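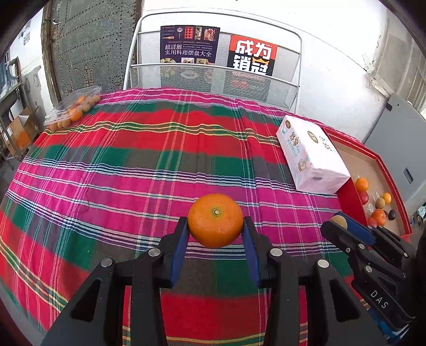 Abb. 2. Mandarine mit genarbter Schale; oben der grünbraune Rest des Stielansatzes.

3.2 Schalenöl und Lagerdauer

Die Schale der Mandarine ist ein erstaunlich lebendiges Organ. Unter den kleinen Vertiefungen ihrer Oberfläche liegen die Öldrüsen, und was beim Schälen so herrlich duftet, stammt zum größten Teil aus ihnen. Limonen überwiegt bei Weitem, doch den typischen Mandarinenton tragen Verbindungen, die nur in Spuren vorkommen – gerade sie machen die Auswertung so spannend!

Untersucht wurden 538 Früchte der Sorten Brustar und Zetora aus sieben Anlagen im Tal von Lorkenora. Die Ernte erfolgte von Hand, mit kurz geschnittenem Stiel, die Einlagerung bei 8 °C noch am selben Abend. Früchte mit abgerissenem Kelch blieben unberücksichtigt, weil an der offenen Stelle Pilzsporen eindringen können und der Geruch dann rasch ins Muffige kippt.
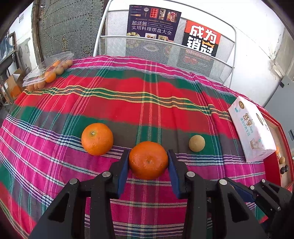
Bei Zetora nahm der Ölgehalt der Schale über die gesamte Lagerzeit gleichmäßig ab. Brustar verhielt sich völlig anders: Der Gehalt blieb lange stabil und fiel erst gegen Ende, dann allerdings steil. Nach 100 Tagen rochen beide Sorten für das Prüfpanel flacher, bei Brustar war die blumige Note aber noch klar zu erkennen. Dass sich zwei so eng verwandte Sorten derart deutlich trennen lassen, hat uns selbst überrascht und ungemein gefreut.

Als Erklärung kommt die Wachsschicht in Betracht. Sie ist bei Brustar dicker und weist unter dem Mikroskop weniger Risse auf. Das von Doãn vorgeschlagene Verdunstungsmodell bildet den Verlauf bei Zetora gut ab, den späten Abfall bei Brustar dagegen nicht – hier wäre ein zweiter Term für alternde Drüsenwände nötig. Proben aus der Aprilernte werden derzeit daraufhin ausgewertet.

14 Kommentare | 31-mal geteilt

zitrusfan_sued: Wurde das Panel vorher geschult? Im Methodenteil finde ich dazu nichts.

Kellerkind: Meine halten im Vorratsraum keine drei Wochen. Vielleicht doch mal Brustar pflanzen.

Diese Website verwendet Cookies. Einstellungen ändern | Akzeptieren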